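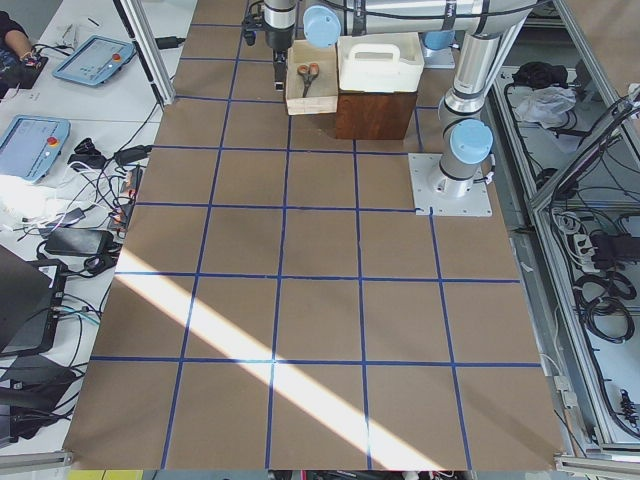
4. What the bidders told us

4.1 Getting people to talk

I went into this part of the study expecting closed doors. Companies that bid for state-owned power stations and lose don't usually want to spend an afternoon going over it with an academic, and the ones that win have lawyers who would prefer they didn't. So I was pleasantly surprised when 19 people agreed to sit down with me, most of them for well over an hour, and a couple of them twice (one came back with a folder of his own notes, which I'm still grateful for). They came from both sides of the Skidthorpe sale, plus the two smaller sales that followed it. I've kept them unnamed except for Murdo Cruickshank and Florian Chevalier, who both asked to be quoted under their own names and who disagree with each other about nearly everything.

I didn't use a fixed list of questions. I had a page of topics – price, fuel supply, staff, the grid connection, the timetable – and let people start wherever they liked. Almost all of them started with fuel.

4.2 Fuel came before price

If you read the press coverage of the Skidthorpe sale, you'd think it was all about the headline figure. The people who put the bids together told me a different story. A gas plant without a firm gas contract is a very expensive building, and the sale documents said remarkably little about who would carry the risk if the gas didn't show up. Cruickshank ran the numbers for the Joly bid, and he put it to me like this: "We spent four months on the turbines and the whole thing came down to two paragraphs on supply." Joly knocked a big chunk off its offer because of those two paragraphs. Mululel, as far as I can tell from my interviews, read the same two paragraphs and decided the seller would have to fix them later on.

That's a pretty striking gap! Two serious firms, same data room, same 152 pages of supply terms and annexes, and they came away with opposite ideas about who was on the hook. I asked Chevalier, who advised Mululel, whether this had been a gamble. He didn't like the word. In his view any buyer of a public asset is buying a relationship with the government as well as the machinery, and you have to take a position on how that relationship will go. "You can't price every sentence," he told me. Cruickshank's answer, when I put this to him a few weeks later, was that you certainly can, and that it's what he was paid for.

I don't want to pick a winner here. What matters for my argument is that the spread between the bids, which the sale agency treated as a sign of healthy competition, looks to me more like a sign that the contract was vague. Standard auction models would call this a common-value problem, and I think that's right as far as it goes. The plant is worth more or less the same to anyone who runs it well. But the models usually let bidders differ in what they know about the asset, and here they differed in what they thought the seller had promised.

4.3 Deposits and the long wait

The second thing that came up over and over was the deposit. Bidders had to put up a guarantee when they submitted, and it stayed tied up until the sale closed. For a large group that's an annoyance. For Hidoteck, the smallest firm in the final round, it was close to fatal. Two of the people I spoke to there described turning down other work for the better part of a year while their credit line sat behind a bid they increasingly expected to lose. They pulled out in May, 17 days before the final offers were due, and the agency's own report gives the withdrawal a single line.

I'd like to see that line get more attention than it has. We tend to measure competition in these sales by counting how many firms show up at the start, and on that count Skidthorpe did very well. If you measure it by who was still standing when the prices were opened, things look thinner. A shorter window between submission and closing would probably have kept Hidoteck in, and so would a deposit that shrank as deadlines slipped on the seller's side (several people suggested some version of this to me without being asked, including one former official).

4.4 Some cautions

There are limits to how far I can push any of this. My sample is small, and people who lost an auction have had plenty of time to polish their account of why. I tried to check what I was told against the bid documents wherever I could get hold of them, and mostly the two lined up. The exception was staffing, where what I heard about promised job guarantees and what I found on paper were so far apart that I've left the topic out of this section and come back to it in section 6.

I also never got to talk to anyone who was at the agency when the supply terms were drafted. I'd have loved to know whether the vagueness was deliberate. Chevalier is sure it was, Cruickshank puts it down to a rushed drafting team, and the documents I have are consistent with either reading. Section 5 turns to the bids themselves and tries to put a size on the fuel discount, using the revised offers from the last two rounds.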